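Urken Fitted Sheet, Sage: Laundry Notes

The Urken is a plain flat-weave sheet sold by Sketis. I wash bedding on a standard warm cycle and fold clothes on the bed, so the surface matters as much as the feel.
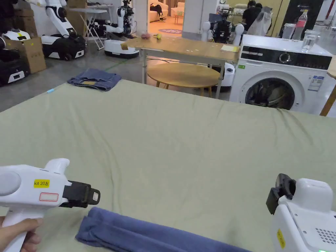 Photo: Ferenc Antal

Wrinkling is moderate. Straight off the line it holds soft folds, and a pass with the hand removes most of them. Jeans and towels can be laid out on it without the fabric bunching much.
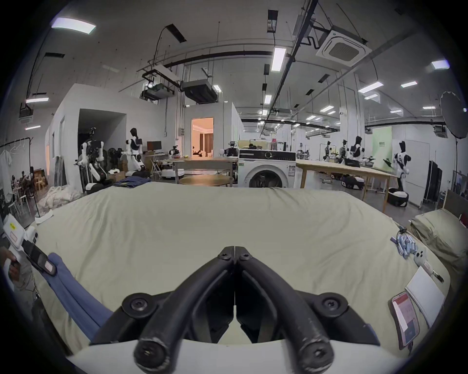
Sage sheet with matching pillowcase, dark wood headboard.

Color match between sheet and case was good after five washes. Corner grip is adequate – the Clislow holds better on a deep mattress, but costs more.

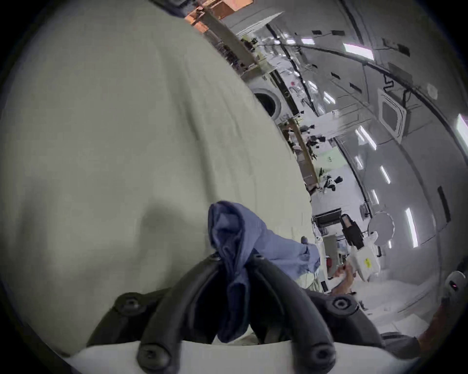

Blue cloth against white bedding.

Dark items went in a separate load. I saw no dye transfer at 30 degrees, and did not test hotter. 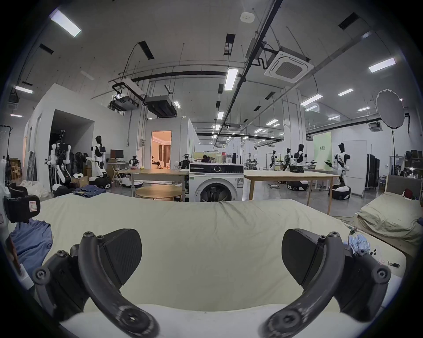

Drying time is the weak point. Hung indoors on a Tuesday evening, the sheet was still damp at the hems the next morning. The lighter Tilahun was ready by then. Seams are straight, with one loose thread at the foot end.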